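Notes for week 6, deformable object manipulation. Read alongside the Rennie solver handout. Corrections to N. Swanson.

## 1. Why train on cloth in simulation

Resetting a garment on a real bench takes longer than the grasp itself. In simulation the mesh is restored from a stored state and the next trial starts at once. The cost is model error: stretch, bending and friction are all approximated, and the policy learns whatever the approximation rewards.

The method covered this week is due to Shanthi Kumarasinghe and is called Kason. It trains a grasp policy on wrist views only, with no access to mesh vertices at test time. Vertices are used during training, in the loss.

## 2. Setup

- Simulator: Lalitz, position-based dynamics, fixed time step
- Gripper: two-finger parallel, rigid, modeled as boxes
- Garment: a single triangle mesh, dropped from a random pose and allowed to settle
- Training episodes: 3,000
- Held-out test episodes: 392

Shading is flat per facet and there are no cast shadows. This was a deliberate choice. Smooth shading hides mesh resolution, and the baseline (Andero) was found to pick up on shadow edges that did not transfer.

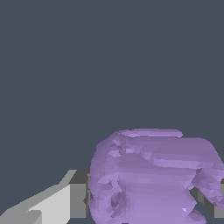 **Why is the grasp point predicted on a fold and not at the center of the visible cloth?**

A fold gives the fingers two layers to close on, with material standing away from the support. At the center of a flat region the fingers have nothing to pinch, and closing force goes into sliding along the surface.

## 3. Loss

The training loss has two terms:

`L = L_grasp + λ · L_layer`

`L_grasp` is binary cross-entropy on whether the cloth is still held at the end of the lift. `L_layer` penalizes error in the predicted number of layers between the fingers at closure. Layer labels come from ray casts between the finger pads, counted in the simulator. Self-collision must be turned on when the labels are generated, or layers pass through each other and the count is wrong.

## 4. Results

| Method | Failed lifts (of 392) |
|---|---|
| Andero | 113 |
| Kason | 18 |

Both methods were given the same initial poses. A lift is failed if no vertex remains between the pads at the end of the episode. Partial holds therefore count as successes, and the table says nothing about grasp quality.

The remaining Kason failures have not been sorted by cause. Do not cite them as evidence for or against the layer term; the ablation without `L_layer` was run on a different mesh and is not comparable.

## 5. Exercises

1. Derive the gradient of `L_layer` with respect to the predicted count, assuming squared error.
2. Rerun the test set with the friction coefficient halved. Report failed lifts for both methods.
3. Double the mesh resolution and regenerate the layer labels. Which labels change, and where on the garment are they?

Submit code and a one-page write-up by Saturday. Exercise 3 needs the patched ray caster from the course repository.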